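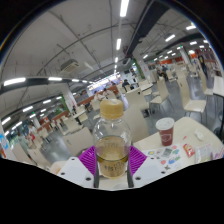

A bottle between the purple pads, in the dining hall.

Jintana Bunnag has opinions about finger pads, and she would like you to know she did not ask to have them. "I came in to do controllers," she says. "Somebody handed me a bag of rubber."

The bag held 11 sets. Her job at Trasel was to say which of them should go on the company's hand-held gripper, and she has been trying them on ever since December. Two are still in the running: a smooth gray set from Kikau, and the ribbed kind, which the team makes itself and calls Nakanitz after a street with good noodles.

On paper the smooth pads win. They grip harder, they wipe clean, and they came with a brochure. Bunnag has read the brochure. "It has a very nice photo of an egg," she says.

Her complaint is with bottles. A clear plastic one with some drink left in it gives under the jaws, and the smooth pads let it turn. In the last round she did 64 lifts with each set. The smooth pads let the bottle twist on 12 of them, the ribbed ones on 8. I suggest that this is a rather slim victory for the house team. She looks at me for a while.

"It's four bottles," she says. "You want to mop up four bottles?"

The testing happens in a dining hall, among cream chairs and other people's lunches. The lab has a bench, a good one, with even light and a mat marked in centimeters. Bunnag stopped trusting it. Everything worked on the bench – even the foam pads worked on the bench, and she speaks of the foam pads the way some people speak of a former landlord.

Prapai Thongdee, who works on the arm that will eventually carry all this, was for the smooth set and still is, a little. "Ribs collect crumbs," he says. "Jintana knows they collect crumbs. Ask her about the crumbs."

I ask her about the crumbs. "There's a brush," she says.

The next round moves to the Chaiyaporn building, where the tables are lower and the cups, Thongdee warns, are worse. Paper cups with lids are his subject. He believes the jaws close too fast for them whatever you put on the ends, and he wants the controller changed before anybody orders pads of any color. Bunnag agrees with him about the controller. She had been hoping to get back to it.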